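How I Refinish a Tabletop Without Losing My Weekend

I've repainted three tables now, and the first one was a mess. Gummy, streaky, and it picked up every coffee cup I set on it for a month. So these are the steps I use these days, mostly learned the hard way (and partly from my neighbor Iida, who paints furniture for fun and has way more patience than I do).

Start by washing the top with warm water and a little dish soap. Wipe it again with plain water and let it dry overnight. I know, you want to get going! But sanding over grease just pushes the grease around.

Then sand it lightly, by hand or with a small sander. You're only after a dull surface, so stop when the shine is gone. Vacuum up the dust and go over everything with a damp cloth.
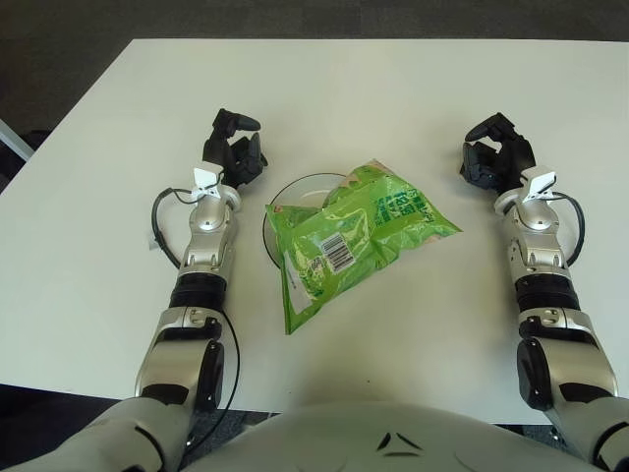

Next comes primer. One thin coat is plenty on bare wood, but on anything slick I do two. Use a foam roller and work from one end to the other, and don't go back over spots that have started to set — that's where my streaks came from the first time around.

For the paint itself, I put on three thin coats and wait 8 hours between them. I give it a quick rub with fine sandpaper after the first and second coats, then wipe off the dust.

Now leave it alone. It'll feel dry by the next morning, but the paint is still soft underneath. I wait 21 days before I put anything heavy on it, and I use coasters even after that. If you need the table for dinner sooner, throw a cotton cloth over it and skip the hot dishes.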